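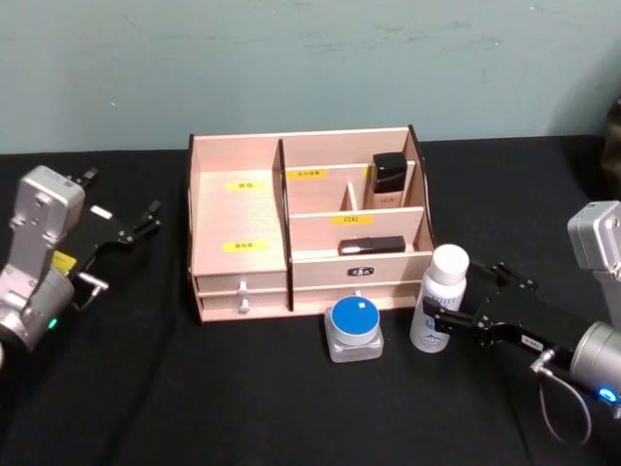 About Kornero

Search
Search for:
Type and press Enter
No results yet

Kornero is a small company that helps people to keep order in small places. We work with dressing tables, bathroom shelves, desks and the drawers where the keys and the batteries go. We do not do whole houses or garages. There are other companies for this, and we are glad to give you their telephone numbers.

We are two owners, Parviz Amini and Senad Hodžić, and we have our shop and our course room at the same address, one above the other. In the shop we sell organizers, trays, boxes and labels. In the course room upstairs we teach how to use them, for private persons and also for hair salons, school offices and beauty schools.

How we began

Before Kornero, Senad repaired furniture in a workshop called Slanina. Many customers brought him a dressing table with a drawer that did not close any more. He took the drawer out, and very often the drawer was completely healthy. It was only too full. He started to put small dividers inside, from leftover wood, and he did not ask money for them. After some time people came only for the dividers.

Parviz was managing the stock room of a cosmetics wholesaler at that time. He had over 1,000 different articles on his shelves and every one had a fixed place with a label. At home, he says, he could not find his own nail scissors. He brought a chair to Slanina for repair, saw the dividers, and the two of them talked until the workshop had to close for the evening. We opened Kornero in September of the following year.

What we believe about small things

A small thing needs a place with a front, a back and a name. This sentence is on the wall of our course room and we still think it is right.

The front is important for the hand. A lipstick that lies on the front ledge of an organizer can be taken without touching the other things. If the same lipstick is standing behind three bottles, you will knock one of them over in the morning. The back is for the taller things. On the pink wooden organizer, the square bottle with the black cap has its place in the rear corner on the right, and the step with the yellow label 口红 (lipstick) comes lower and more to the front. We like this kind of shape with steps very much, and it is the first one we recommend to a person who has mostly make-up and not so many creams.

The name is the label. Some customers feel that a label at home is too much, like in an office. We ask them to try it for one month. You can write the label in the language you think in – in our courses we have had labels in Persian, Bosnian, Chinese, Polish and English, sometimes on the same shelf. In a family with two languages we advise to choose one of them, otherwise the label becomes too long and people stop to read it. Yellow labels with dark letters are good to read on pale wood. White labels on white plastic are not, and we had to learn this with a full set of boxes which we printed again.

What goes in the drawers and what stays outside

Drawers are for things which you do not use every day: spare brushes, cotton pads, small scissors, samples. Two drawers are enough for most people. When a customer asks for five, we first ask to see what will be inside.

Jars and bottles that are wide, or heavy when full, may stay on the table in front or at the side. A jar with a screw lid does not need a compartment. It needs a flat place, and a sticker on the lid is helpful if you have more jars of the same size.

We put a cloth under the organizer. Powder and small hairs can be shaken out of it, and the wood does not scratch the table. In the course room we use dark cloth because pale objects are easier to see on it, but at home please take the color you like.

Our courses

The basic course is called Skiken and takes 2 hours. Every participant brings one bag with the content of one drawer or one shelf, and please do not clean it up before. We empty the bag on the table, make groups, choose the organizer and write the labels. You are free to buy the organizer or not. Many participants go home with only the labels and a shoe box, and it works also.

Brurnero is the longer course, for businesses. We come to you, look at the work places and make a plan for each one. For hair and beauty salons we plan all places in the same way, so that a colleague who changes the chair finds everything with the same movement. We come back once after 24 days to see which labels were moved. The moved labels are interesting for us, and usually the staff was right and our plan was wrong.

The groups in the course room are small, as we have only one long table. Children from the age of 5 may come together with an adult.

The people

Parviz teaches both courses and writes the plans. He is strict about expired creams.

Senad chooses the wood products and does all repairs. If a knob becomes loose or a thin panel comes out of its groove, bring the piece to the shop, also if you bought it somewhere else. Small repairs are mostly done while you wait – bigger ones stay with us for some days.

Visiting us

The shop door is on the street side and the stairs to the course room are inside, behind the label printer. The stairs are narrow. If stairs are difficult for you, tell us when you register and we will hold your course downstairs at the counter.

The last Skiken before the winter break is on Fri 19 December. For registration please write to us through the contact form, with your name, the course and one line about what is in your bag.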